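Dustongate Snack and Drink Pictures - read me first

Hi, and thanks for downloading this! I put the Dustongate set together to have a decent pile of pictures of ordinary snack stuff sitting on ordinary furniture. Bottles, bars, bags, wrappers. If you've ever gone looking for that and found only studio shots on a pure white background, you know why I got fed up and started my own.

What's in the folder

There are 437 pictures, sorted into 4 subfolders by the kind of furniture the snacks are on: cabinets, desks, shelves, and carts. The cabinets folder is the biggest by a lot (I like cabinets, sorry). Each subfolder has a plain text file listing the picture names and the items in each one, one picture per line, items separated by semicolons.

The item names are deliberately dull. I used "bottle", "bar", "package", "cup", "can", "fruit" and "other", so 7 words in all. Rekha Negi went through the first version and talked me out of my original list, which had separate words for granola bars, candy bars and protein bars. Half the time you can't tell them apart once the wrapper is turned over, and she was right. "Package" covers chips, cookies, crackers and anything else in a crinkly bag where I wasn't sure what was inside.
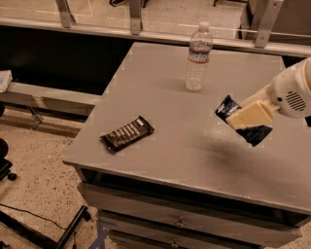
Cabinets folder: water bottle at the back, candy bar on the left, dark snack package held just over the gray top.

The line for that one reads "bottle; bar; package". Gray tops like this one turned out to be my favorite for dark wrappers - you still get a clean edge, and the scuffs and speckles give the surface a bit of life. Clear bottles are harder. The gray comes right through the ridged plastic at the bottom, so if you're drawing outlines, go by the cap and the label first and work your way down.

A few labeling rules I tried to stick to

An item counts if it's on the furniture or over it. Lifted things count the same as resting ones. Empty bottles and full bottles are both "bottle", and I didn't write down how much was left. Furniture parts (knobs, drawers, handles) aren't labeled at all, though I'd love it if someone wanted to add them! Shadows aren't labeled either, please don't send me shadow fixes.

Brand names are not in the lists, even where you can read them.

Known problems

About 40 lines in the carts file have the items in a funny order, left over from when I was sorting them alphabetically and then changed my mind. The names are fine, only the order is off. A couple of the shelves pictures have a mug that I called "cup" in one place and "other" in another. I'll fix it in the October update unless somebody beats me to it.

If you used the older release called Olletus, most of it is in here, but the file names changed, so don't mix the two folders. Go by the new lists.

Using it

Do what you like with it for class projects, research, sorting practice, whatever. Credit to Dustongate is nice but I won't chase you. If you find a wrong label, send me the file name and what you think it should say - one message with a bunch of them is easier for me than a message for each. I usually go through them on Tuesday evening with a snack of my own.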